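Liya Tilahun
Fri 14 May

ok thread. planning my mom's 60th-ish (she won't let me say the number) lunch for 20 people in a yard with no shade. things I learned, mostly the hard way. long one sorry

34 comments · Share

Start with the food. I started with the invitations like a fool and had to redo them when I worked out noon was impossible. Injera for 20, three stews, salad, the lentils. That is a morning. So lunch became 2pm. Nobody complained except my uncle, who complains about 2pm as a concept

Ordered the injera instead of making it. Yes. I know. My aunt Kalkidan Teshome (the real cook in the family) went quiet on the phone for a bit and then asked which shop. The shop passed. We moved on

If you're ordering: call 4 days ahead, then call again the day before. The second call is the important one. Mine had me down for Sunday. The lunch was Saturday

Share · 12 comments

Shade. Rented a canopy from Drudden, the party place out past the car wash. Came to $160 with delivery and they want the money up front. Two guys put it up, very fast, very polite, wrong side of the yard. My fault, I'd said "by the fence" and there are three fences

Get them to leave the side panels even if you think you won't want them. Sun moves!! At 2 it was perfect, by 4 half the table was squinting and people were doing this slow shuffle left with their chairs

Chairs — borrow. We own six. Neighbors had the rest, all different heights, my cousin ate the whole meal with his chin about level with the bread. Put masking tape with a name under each seat or you will be returning chairs until fall

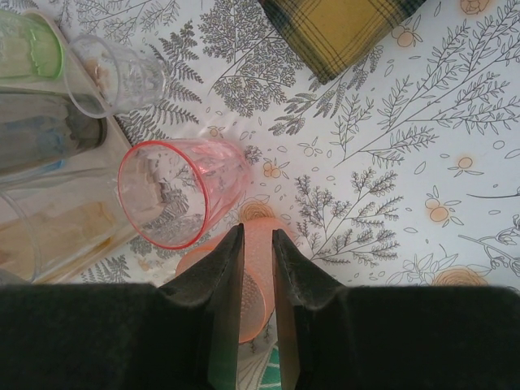

Stews freeze fine, make them a week out. I did the doro wat in April actually, whole pot, straight into the big freezer, and it tasted better for it. Thaw in the fridge, two full days. Not one. One day gets you a brown iceberg with warm edges

The salad you can't do early. Dress it when people are already sitting. My sister dressed it at noon "to help" and we don't need to talk about it

Email this post · Print

Someone asked about coffee. We did the full thing, roasting and all, and it takes as long as it takes. Plan nothing after it. I had a slideshow scheduled. Ha. The slideshow happened in the living room at 8pm for the people who hadn't found their shoes yet

Beans were from Palma, the little grocery by the bus station. Green, cheap, ask for the ones behind the counter. Roast outside if you can, my smoke alarm has opinions

Kids. There were 7 of them and I had prepared zero activities. A hose and a bucket did two hours. If it's a fancy party maybe not the hose. It was not a fancy party by then

Share · 9 comments

Cake: Tresar bakery, lemon, two layers. They spelled her name right on the first try which has never happened to anyone in my family. Pick up in the morning, keep it in the coolest room, not the car. Why would you keep it in the car. (I kept it in the car. Twenty minutes. The top slid a bit, we turned that side to the wall)

Money talk because people always skip it. My brother and I split everything down the middle and wrote it in one shared note as we went. Every bag of ice. Last year we tried to sort it out afterwards and it took till Thanksgiving and there were feelings

Also ice. More than you think. Then send someone for more anyway

Gift: we all went in on one, a good armchair. She sat in it for one minute, said it was too much, take it back, and has not left it since. She called me from it this morning

Things I'd change — start the stews reheating an hour earlier, hide the good scissors, write down who brought which pot. I have a blue pot here with a chipped lid. If it's yours pls come get it

Speeches, last one. Ask people before the day. My uncle "said a few words" and the injera was drying out at the edges while he got to 1987. Aunt Kalkidan started serving over him. She is my hero

ok that's it, going to bed. recipe for the lentils tmrw if I can read my own handwritting

Print · Email this post
51 comments · Share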